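# Team Jersey Folding and Storage: Gallery

Working notes on sorting and folding knit team uniforms before they go into flat storage. The garments are game jerseys and matching pieces from the Torkus recreational league, handed over by Omar Geagea at the end of the season. The full lot came to 430 pieces. Sorting was done on a padded, fabric-covered surface; a hard tabletop lets slick polyester slide off the stack.

The fold is the one Austra Rozīte set up for the Iltudell storage room. Lay the jersey face down, bring both sides in to the width of the collar, then fold the hem up twice. The finished packet should be 19 inches or less on the long side so it fits the shelf boxes crosswise.

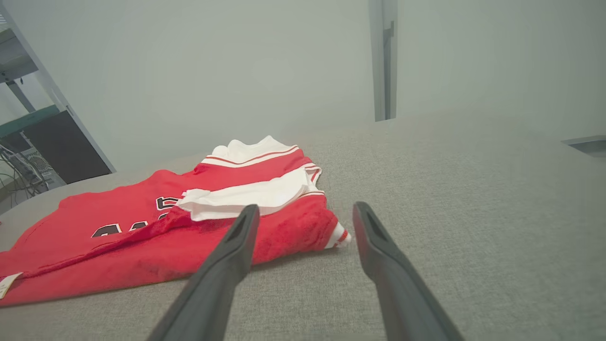
Collars take more handling than any other part of a jersey. Rib trim is thicker than the body knit and holds a crease longer, so it goes on top of the packet with no weight on it. On the red jersey the white collar trim already stands higher than the rest of the garment, and the black numerals with their white outline are partly lost in the folds. Printed or applied numbers should be smoothed flat before the final fold - a hard crease through a digit can turn into a crack line. Armhole trim gets tucked under last. Paper tags stay on until the piece has been logged.

Log entries follow the Brolura numbering, one line per garment: size, color, player number, trim condition. Stained pieces go to Zubaida Rana for spot cleaning and come back into the same sequence. The highest entry in the current book is 2724.

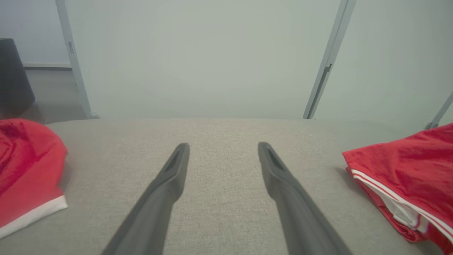
Should jerseys and shorts from the same set be stored in one box? Keep them in separate boxes on the same shelf. Shorts have an elastic waistband that makes an uneven stack, and the jersey at the bottom picks up the ridge. Label both boxes with the set number and note the second box on each card.

Red garments with white trim need one extra check. Dye transfer shows first on white bands at the hem and armholes, mostly where a piece was packed damp. Press a dry white cloth against the red fabric for a minute. Any color on the cloth means the piece is washed again, cold, by itself, and dried flat. Clean pieces are stacked with a sheet of unbuffered tissue between layers, eight to a box.

Storage settings: interior shelf, no direct light, lid on but not taped. Mudassar Qureshi checks the boxes every February and refolds along different lines - the old crease should land at least an inch from the new one. Box 1246 has a split corner and is waiting for a replacement. Its contents are on the shelf above, in the same order.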